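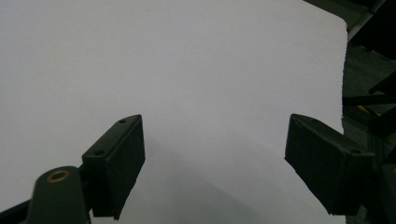

White sheet, top right corner starting to curl

Corners curling on white sheets before I even get to fold them
Posted by Rodel Macaraeg, October 8, 2019

So I'm making programs for my niece's recital and I bought a pack of 100 of the white Endano sheets, the heavier kind, from Soomro down in Brurkenwood. Nice surface, takes ink great, no complaints there. But the corners won't stay down! The one in the photo has it at the top right. It isn't terrible, but I have to line these up to score them, and a lifting corner throws me off just enough that the fold comes out crooked.

They've been in the spare room since I opened the wrapper, stacked on the shelf over the radiator. I've tried rolling a few of them backward over the edge of the table and that helped for maybe an hour, then they went right back. Any ideas? I'd like to save the pack if I can.

foldmarie
Over the radiator is your trouble, I'd bet money on it. Paper dries out from the side that gets the warm air and pulls toward it. Move the whole stack to a closet on an inside wall, put it back in the wrapper, and set something flat and heavy on top. Big atlas, cutting board, whatever you have. Leave it alone for three days. I know that's a long time when you're itching to get going, but every time I've peeked early I've been sorry.

tincan_press
I'd skip the closet and check the grain first. Take one you don't care about and bend it gently each way without creasing it. One direction will give easier. If your fold runs against the grain, you'll be fighting that pack forever no matter how many atlases you own.

Also please stop rolling them over the table edge – you're breaking the fibers and you'll see it as little lines once there's ink on them.

foldmarie
Grain matters for the fold, sure, but he's asking about a corner. Grain curl goes along a whole side. One corner lifting is usually moisture or just how it was handled.

tincan_press
Or the start of a whole side. I ran 4000 church bulletins one winter on stock that started with "just a corner" and by the end of the second box it looked like potato chips.

Rodel Macaraeg
OK, did the bend test. It does give easier one way, and of course that's not the way I've been folding. I can turn the layout around, it only means the title page gets a bit narrower. Moved the stack to the hall closet too, so you both win.

Is there any point spraying them? My sister says mist the back with water and iron it.

quillsby
Don't do it!! I misted a set of place cards once and they cockled so bad I ended up cutting them into gift tags. If you really want to add moisture, put the stack in a plastic tub with a barely damp sponge in a dish, lid on, sponge not touching anything. Overnight, then under weight.

foldmarie
Ironing is fine on the lowest setting, no steam, with a clean pillowcase between. I do it on watercolor paper all the time.

quillsby
Watercolor paper can take a beating, though. I wouldn't put an iron near anything with a smooth coating, it'll go shiny in patches. Try it on a scrap if you must.

tincan_press
Agree with quillsby on the iron. And does the tip of that corner feel soft at all? If a pack gets dropped on one corner in the store, the sheets near the outside are always a bit rounded there and they never lie right. Trim an eighth of an inch off that side and a lot of the fuss goes away.

Rodel Macaraeg
Hm, it does look slightly rounded now that you say it. I have a Plillska trimmer with a decent blade, so I'll take a sliver off that side and see. The program has a wide margin anyway. I only need roughly 100 and I've already wasted a few, so I'm going back for a second pack either way. It'll live in the closet from day one.

COMMENTS

beadsandbobs: Same thing with my white sheets last October as soon as the heat came on. Closet fixed most of it. The bottom few never did come flat and I used them for shopping lists.

hollis_t: Score first, then print? Or does that jam?

tincan_press: Jams in mine. Print, let it sit, then score.

foldmarie: I still say three days under the atlas before you trim anything. You can't put the sliver back on.

Rodel Macaraeg: Atlas is on. I'll trim on the weekend if that corner is still up.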